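I'd been nagging Dineo Dlamini for a chat since April, so when she finally said "come round, but you'll have to talk while I work", I was on the bus within the hour. Dineo teaches robots desk jobs at Zoneck, and she does it by remote control, moving her own arms so that theirs move too.

I asked whether it's hard to pick up. "The first day is awful!" she laughed. "You reach for something and you're 2 inches off, every time. You've got no feeling in your fingers, so you have to look for everything you'd normally just feel."
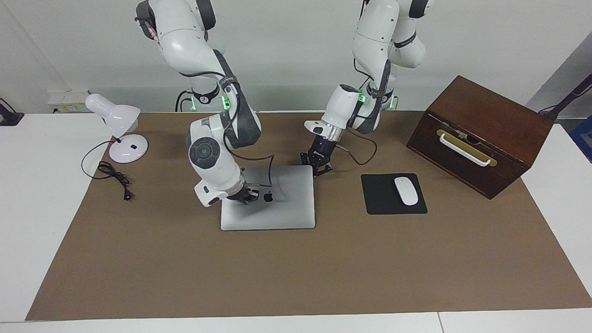

She's strict about laptops, it seems. A closed one is flat and slippery, and there's hardly anything to get hold of. "People go at it from the top, because that's what you'd do with a box," she told me. "I tell them to think about the edge. Go slowly, get a finger beside it, then decide."

And how many goes does a robot need? (I'd guessed a dozen, bless me.) Dineo did 303 for one task, and her colleague Mohsin Orakzai has done more than 1,000 for another. "Mohsin has the patience of a heron," she said. "I need tea."

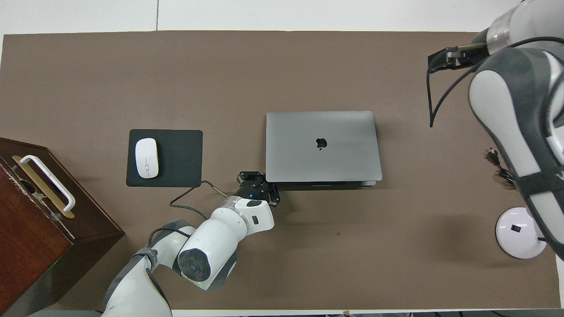 A gripper reaches for the corner of the laptop, with the mouse and its pad alongside.

I wondered if the bad goes get thrown away. Some do, she said, but she likes keeping the ones where she fumbled and then put it right. "If it only ever sees me being perfect, what's it meant to do when it slips?"

Then she let me have a try, and I was hopeless. I'm booked in again next month.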